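**Idle draw on an off-lease office tower used as a file server: worth chasing?**

Home Server & Storage > Power and Cooling

**tallowgate** — 20/05/2021

I have been running an office tower as a file and backup box since I moved to Zukholm. It was bought from Kuzmenko, the lease-return place by the rail yard, with the stock fan and the stock supply. It serves files over SMB, takes a nightly Clurnley backup from the other machines in the house, and otherwise does nothing. The last statement from the utility came in at 939 kWh for the period, which is more than I want to pay for a two-person house with gas heat.

I put a Borkano inline meter on the server and logged it as 600-second averages overnight, monitor unplugged. The trace is flat between backup windows, and higher than it should be for a box that is doing nothing. Before I start buying parts I would like opinions on where the waste is likely to be. My own list, in order of suspicion:

- CPU never reaching a deep package sleep state
- the supply being oversized and running at the bottom of its efficiency curve
- disks that don't spin down
- the fan curve, although I doubt it amounts to much

The BIOS is current. The OS is a plain Debian install with no desktop. I left the board as delivered apart from the drives.

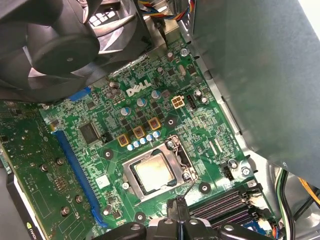
**slowspin:** Order looks wrong to me. Start with the disks. A 3.5 inch drive that sits spinning with heads loaded costs you every hour of the day, and on a box that only works at night that is most of the hours. Set a spindown timer, log one more night, and report the difference before you touch anything else. The sleep state business is real but people spend weekends on it for a couple of watts.

**tallowgate**

Spindown was off. I have had it off on purpose because of start/stop wear, but I accept that it should be measured. Will do.

**mk_ferrite**

I disagree with slowspin on the order. Spindown only helps if nothing wakes the disks, and on a default install something always does: log writes, the SMART daemon, an indexer on some client that has the share mounted. You end up with a drive that cycles all day, which is worse for the drive and saves very little. Package sleep states cost nothing in wear. Run powertop as root, leave it for a while, and look at the idle stats tab. If the package never goes past C2, one device is holding it there, and the usual suspects are the network card and any add-in SATA controller.

**slowspin**

> Spindown only helps if nothing wakes the disks

Agreed, and that is solvable. Put the logs on the boot SSD, tell smartd to skip drives in standby, and keep metadata caching generous. Mine have been in standby most of each day for years.

**tallowgate**

Results, in the order I did them.

1. Logs were already on the SSD. I changed smartd to skip sleeping drives and set the timer. The data disks now stay down from early morning until the backup window. The meter shows 7 W less during that stretch.
2. powertop showed the package stuck at C2. The add-in SATA card was the cause. I pulled it, moved the drives to the onboard ports, and the package now goes to C3 and stays there most of the time.
3. No change worth reporting from fan settings.

So both of you were right about something. The part I can't account for is memory. The tower came with every slot filled with small modules, and I have read in two places that each populated slot costs a fixed amount regardless of capacity.
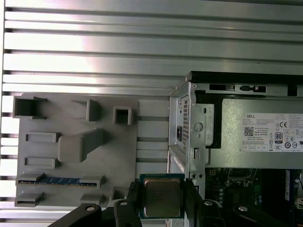 I tried it with one module per channel and logged another night. The average moved in the right direction, but by less than the variation I get between two nights with identical settings, so I am calling it unproven. If anyone has a cleaner measurement of DIMM count against idle draw on a DDR3 or DDR4 platform, I would like to see it. My meter is probably not good enough at this level.

**ohmsley**

It isn't. An inline meter at that price has an error band wider than what you're trying to see, and it gets worse at low power factor. Use it for comparisons of several watts and up. For anything finer, either borrow a bench analyzer or run each configuration for a week and compare the accumulated energy reading instead of the instantaneous one.

On the supply: what is it? "Oversized" depends on the unit. The small proprietary ones in office towers are often decent at light load. The 90 percent figure people quote from efficiency charts is taken at a moderate load, and your server never gets near that point. What you want to know is how it behaves at the very bottom, and the label does not say.

**tallowgate**

It is the original, and it uses the manufacturer's own connector, so replacing it means an adapter cable and some faith. I would like to leave it alone.

The other thing I am considering is a processor swap. Kuzmenko has a bin of pulled desktop chips, including low-power versions for the same socket, and they will test one before you pay.
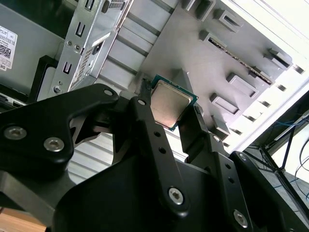 The price is low enough that it would pay for itself within a year if it saved even a modest amount at idle. I have fresh paste and the cooler comes off with four screws, so the work is not a concern. What I can't find is anyone who measured before and after on the same board with nothing else changed.

**mk_ferrite**

I have done this and you will be disappointed. The low-power versions are the same silicon with a lower sustained limit. At idle the cores are gated in both cases and the difference disappears. What you get is lower peak heat, which matters in a tiny chassis and doesn't matter in a tower with a large fan. For a backup job it may even cost you: the run takes longer, and the disks stay up for all of it.

**slowspin**

Seconded, with one exception. If the existing chip is a high-bin part and the BIOS feeds it a generous idle voltage, a lower model can sit a little lower. I would not spend money on it.

**ohmsley**

I would, if they will take it back. There is binning variation even within one model, and the whole point of a measurement is that you don't have to guess. Just keep the test honest: same memory, same ports, same firmware settings, same length of log. Note that many boards reset power options after a CPU change, so write down every C-state and ASPM setting before you start. I have seen at least one "regression" posted on this board that was nothing more than ASPM going back to disabled.

**tallowgate**

That is a fair point about the settings. I photographed every BIOS page first, did the swap, and two of the power options had indeed gone back to default. With those restored, I ran it for a week on the accumulated reading as suggested, then put the old chip back and ran another week.

The two totals differ by less than what one extra full backup uses. I consider mk_ferrite's position confirmed for my board, and I am keeping the original processor. The remaining work is scheduling: Clurnley defaults to a verification pass every night, and that keeps the disks up long after the copy has finished. I plan to move verification to once a week starting in June. 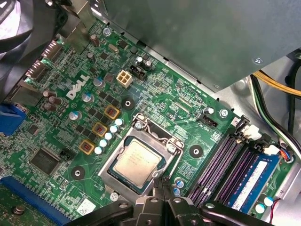
**slowspin:** Weekly verification is fine if the target file system does checksums. If it's plain ext4, I'd keep it more frequent than that and accept the cost. Silent corruption found a week late has usually already been copied over your older versions.

**mk_ferrite**

Depends on retention. With a month of versions kept, a week's delay is harmless. Tallowgate, what is your retention set to?

**tallowgate**

Default, whatever that is. The documentation gives one number and the config file gives another. I will check which one it obeys and post it in the backup section, as it no longer has much to do with power.

**ohmsley**

Do link it from this thread when you do. I'm on Clurnley as well and have never looked.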